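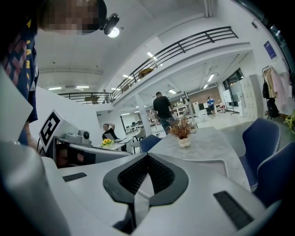

Kai Voß asked at the halfway review why the software should throw a recording away at all, when a person could look at it later and decide. We did not have a good answer then. By the end of the project we had changed the design so that it throws away very little, and most of this report is about how that came about.

Trerklow: checking hand-held gripper recordings before training
Student project report, Aug 4, 2022

1. Task

The project was set by Lastley, who collect demonstrations with hand-held grippers. An operator does a small job at a table with one gripper in each hand, and the recordings are used to train a policy that later runs on a two-armed robot. Our part was the software between the recorder and the training set. It has to work out where each gripper was over time, say how far that estimate can be trusted, and pass on the stretches that are usable.

Before we started, this was done with a script called Alla. Alla looked for the square markers on the grippers, worked out a pose for each video frame, and rejected the whole recording if the markers were missing for more than 500 milliseconds. It was simple and it ran fast, but it lost a lot of good work. A single turn of the wrist at the end of a take was enough.

2. How the pipeline works

Trerklow runs in four steps, each one a separate program that reads and writes files. We kept them apart so that any step could be run again without the others.

The first step is detection. Markers are found in the head view and their corners refined. We kept the detector from Alla and changed only the thresholds, which had been tuned for a darker room. In bright rooms it was missing the markers where a ceiling light washed out one of the dark squares.

The second step is pose. When several faces of a marker cube are seen together, all their corners go into one solve. Alla had solved each face alone and then taken the average. With a single face seen nearly straight on there are two poses that fit almost equally well, and the average of a right one and a wrong one is a third pose that is no use to anyone. Solving jointly got rid of most of the jumps. For the cases with only one face we keep both answers and leave the choice to the next step.

The third step is smoothing. It runs forwards and backwards over the recording and fills short gaps using the motion sensor in the gripper. The output has a pose and an uncertainty for every time step. This took longer than everything else together, mainly on account of clock offsets — see section 4.

The fourth step is sorting. Each stretch is marked green, amber or red. Green goes to training, amber goes to a person and red is stored but left out.

3. Test task

For testing we used tabletop jobs with one object on a plate. The object matters less to the software than what the hands do near it. When both jaws come in low over a tray they sit close together, the cubes come close together as well, and a detection can be given to the wrong hand. Alla told left from right by position in the image, which breaks as soon as the hands cross. In Trerklow every face has its own marker number and the list of numbers per hand is in the settings file.

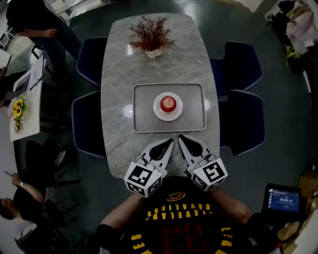

Figure 2. Both grippers in front of the tray, with a marker cube at the base of each jaw.

A second problem with this task was reflections. Polished table tops give bright spots that move with the head, and an early version of our table-plane estimate used them as if they were fixed points. The plane then drifted slowly during a take. We now mask anything close to full brightness before looking for points. It costs very little time and we have left it switched on for all tables.

4. Clock offsets

The head camera and the two grippers each keep their own time. Alla assumed they agreed. To find the offset we compare the turning speed from the markers with the turning speed from the motion sensor and slide one against the other until they match best. This needs some real movement, so operators now twist each gripper a few times at the start of a take. If they forget, the program looks for the liveliest part of the recording and tries that.

We lost most of May to a bug here. The offset was found correctly and then applied with the wrong sign — the result was twice as bad as doing nothing, but only for fast motion, so slow test takes looked fine.

5. Results

The test set had 1480 recordings. Alla accepted some 700 of them. Trerklow gave at least one green stretch in most of the rest, and we checked a sample of those by hand against the video. The errors we found were nearly all at the ends of a stretch, where the uncertainty was growing but had not yet crossed the limit. We moved the limit down and trimmed the ends a little.

We also tried a learned tracker, Wu, on the same data. It held on better when a cube was half hidden by a sleeve. It gave no useful uncertainty, though, so we could not sort with it, and it needed a graphics card that the recording laptops do not have.

6. Open points

The amber pile is too large. Going through it takes one person longer than we had planned, and many of the clips are amber only for the first few moments.

Version 3 of the settings file is not compatible with the older ones. There is a converter, but it does not carry over the mask settings, and these have to be copied by hand.

Jaw opening is still read straight from the recorder with no check at all. The next group should start there. The test takes and the notes on the offset bug are in the project folder under sync.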